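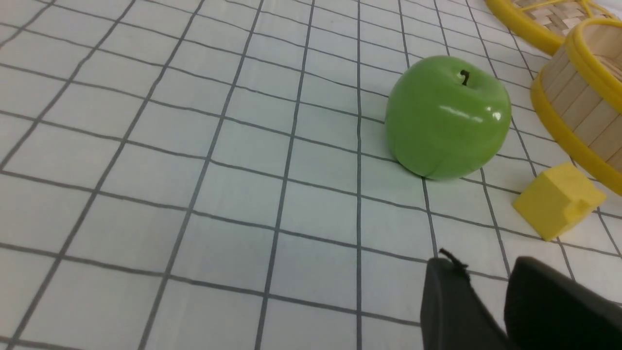 Figure 2. Wrist camera view from a demonstration, with the apple, the yellow block and the two baskets on the gridded cloth.

3.2 Collecting demonstrations

All demonstrations were given by remote control. The operator held a Milelis hand controller and watched the wrist camera stream on a monitor, with the arm itself hidden behind a screen. We chose this arrangement so that the person and the learned policy would work from the same view. In a pilot carried out in May, operators who could see the arm directly tended to correct the gripper using cues that the wrist camera did not record, and the resulting policies stopped short of the object.

The task was to pick up a named object and place it in a named basket. Objects were set out by hand on a white cloth printed with a grid (Figure 2). The grid lines were used to log starting positions and were not given to the policy as a separate input. The cloth was not stretched or glued down, and small waves in it were left as they were. Between trials the objects and baskets were moved to new cells drawn from a list prepared by Aurélien Vasseur, and the order of the list was shuffled for each operator.

We recorded 589 demonstrations in total. Of these, 312 were given by remote control with the final controller settings and form the main training set. The other 277 used an earlier setting in which wrist rotation was scaled down, and we kept them apart for the comparison in Section 4.3. Operators had a practice period before recording began, and could discard a trial by pressing the foot switch before the gripper opened over the basket. Discarded trials are not included in the totals.

Apples and blocks called for different habits. With an apple, most operators came down from above with the fingers wide and closed slowly, as a quick close tended to roll the fruit away. With a block, they first turned the wrist to line the fingers up with two opposite faces. This turn is small but takes up a large share of the trial, and it is where operators differed most. Following Papadakis, we did not smooth or shorten these pauses before training.

Each trial was stored as a series of images, joint angles and gripper commands, together with the spoken instruction typed out afterwards. Files were checked on the Enik workstation at the end of each session, and any trial with missing images was removed and recorded again.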